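1/ The Lurnton tribunal ruling is up. It runs to 128 paragraphs and most of the coverage stops at paragraph 22. A few notes on the rest.

2/ The question was narrow: whether the licensing board could rely on reasons it gave only after the appeal was lodged. It wasn't asked whether the Londoño licence should have been refused, and it doesn't say.

3/ Para 22 is the one being quoted. It says later reasons are "not excluded as a class". Read on its own, that looks like a win for the board. Para 23 then limits it to reasons that explain the original decision. New grounds stay out.

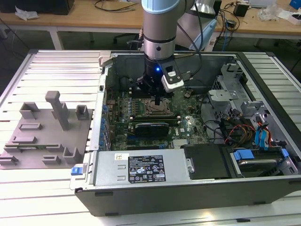 4/ Sólveig Zoëga replies that the limit is only obiter, as the board conceded the point at the hearing. I don't read the concession that way. It covered ground 2. Para 23 is dealing with ground 1, which was fought to the end.

5/ On costs, the order is 200 pounds, against the board. Small, but the tribunal's starting point is no order at all, so someone was annoyed.

6/ Sille Hedegaard's dissent accepts the test and differs on the facts. She would have treated the January letter as explanation. Anyone citing her as rejecting the test has the wrong end of it.

7/ The board has until Tuesday to ask for permission to appeal. If it does, expect the argument to be about the letter.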